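Cahier d'atelier, 21 septembre 2026
Badigeons à la chaux, suite

Repris les essais sur plaques enduites. Chaux Plirkent, même sac que la dernière fois, tamisée puis laissée en pâte. Pigment dispersé à l'eau la veille. Pesé 546 g de pâte et 164 g d'eau pour le lot de départ, ensuite ajusté à la louche jusqu'à consistance de lait entier.
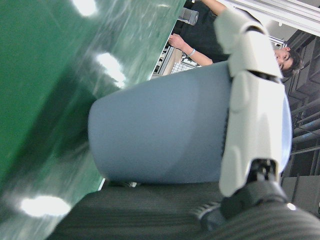 Farinage

Au doigt, la plaque A marque nettement. La B (avec caséine) marque à peine. Sur la C j'ai oublié d'humidifier le support avant la première couche, à refaire. Ne pas comparer avec les plaques de l'an dernier, l'enduit venait de chez Nirnesex et buvait beaucoup plus.

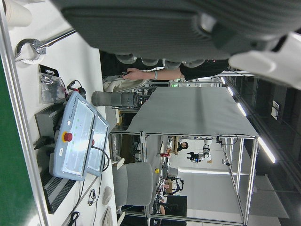
Chez Barbieri, on nous répond que la caséine est surdosée et que le film risque de peler en façade exposée. Ils conseillent de diviser la dose par deux et de passer 4 couches fines. Je veux bien essayer, mais le chantier Grerulero n'en a prévu que 2 au devis.

À voir aussi : le temps entre les couches. J'ai respecté une nuit partout sauf sur la D.
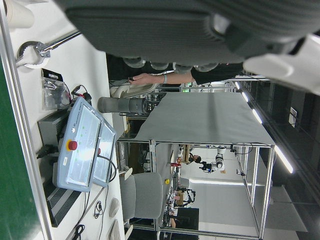
La D a d'ailleurs un voile blanchâtre en bas, là où la brosse était trop chargée. Brosse à rincer plus souvent, et remuer le seau à chaque reprise, l'outremer descend vite.

Teintes

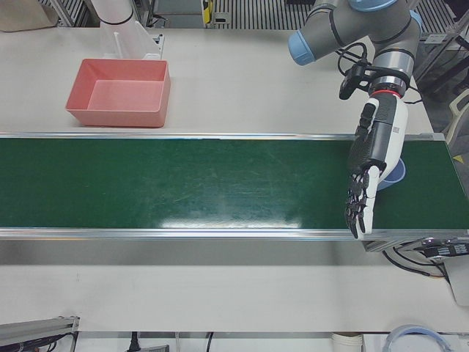
L'ocre est validé, on n'y touche plus. Reste le bleu, trop gris une fois sec. Pour donner une idée à ceux qui broient, je cherche un bleu clair franc, dans l'esprit du bol sur la bande verte, en un peu plus mat. Baisser le noir de vigne, garder la même quantité d'outremer et refaire une plaque témoin.

Relire toutes les plaques en novembre, à la lumière du jour. Commander du papier de verre fin.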